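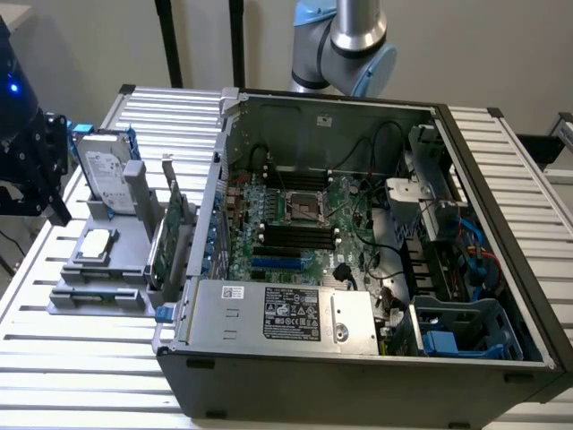 The refurbishment strand of the Dokside project completed its second quarter of work in May, and this report covers the bench, the stock, the training hours, and the spending against the agreed budget. Work has centered on desktop towers donated by local offices, which are taken down to a known state, checked part by part, and rebuilt for households and study rooms in the Plornen district. The method has settled into a routine. Each tower is laid on its side on the slatted table with the panel off, and parts are kept in the gray fixture beside it, where the hard drive stands upright in its blue caddy and the expansion card has a place next to the case. In the first quarter parts were kept in open boxes, and time was lost matching them to machines.

## Progress against targets

The grant agreement set a target of 90 towers received and assessed by the end of the quarter. That target has been met. Of these, 40 have been rebuilt, tested and released to households, and 35 are at various stages on the bench or waiting for parts. The remainder were judged beyond economic repair and have been stripped for memory, drives and power supplies, which go back into stock.

The rebuild figure is five short of the number we proposed in the autumn. The shortfall comes mainly from processor coolers. Many of the donated towers use a mounting pattern specific to their model, and our first order from Gristley was for a general type that did not fit. The order was exchanged at no charge, but the exchange took three weeks and held up a full batch.

## Storage and data handling

All drives are removed from their bays on arrival and logged against the tower's intake number. A drive is wiped, tested for faults, and either returned to a caddy or set aside for shredding. No tower leaves the workshop with a drive that has not passed both steps. The log was reviewed by the host organization in May and no gaps were found. One entry had been recorded under the wrong intake number and has been corrected.

## Training

Trainees have completed 220 bench hours this quarter. Sessions follow the order of the work: opening the case, identifying the power supply rating from its label, tracing the SATA cables from board to drive, seating memory, and fitting the processor and cooler. Each trainee now completes a full strip and rebuild alone before moving on to fault finding. This is a change from the original plan, in which trainees worked in pairs throughout.

The socket remains the stage that calls for the closest supervision. Two boards were lost to bent contacts in the first quarter and one in this quarter. We have moved this part of the session to the morning, and a trainer is present whenever a processor is being seated or lifted.
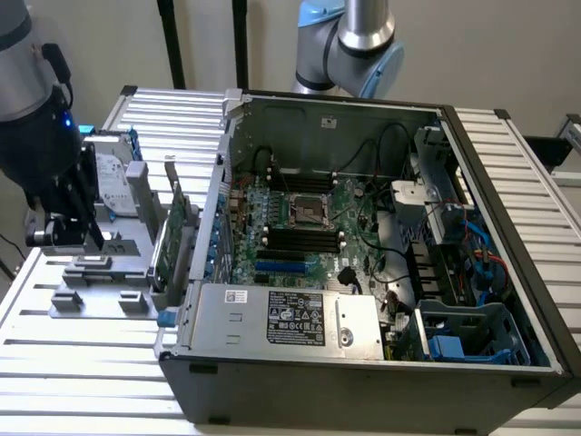
Yamuna Krishnan asked at the quarterly meeting whether the solo rebuild slows the bench down, and whether the released machines are any more reliable for it. On the first point, it does: a solo rebuild takes close to twice as long as one done in pairs. On the second, we hold return figures for only one quarter under the new arrangement – two machines have come back, both with failed power supplies – and we would prefer to answer fully in the next report.

## Budget

Spending is within the agreed total. The parts line is slightly over, owing to replacement power supplies, and the transport line is under by a larger amount, as two of the donor offices delivered their own equipment. We request permission to move the unspent transport money to parts for the coming quarter. The equipment line is closed.

## Next quarter

- Clear the towers now on the bench before accepting a further intake from the Joseph Street offices.
- Place a second cooler order with Gristley, checked against the model list before it is sent.
- Add a second parts fixture so that two towers can be worked on at the same time.
- Report return figures for machines rebuilt by a single trainee, set beside those rebuilt in pairs.

The updated intake log and the parts ledger are attached as separate files.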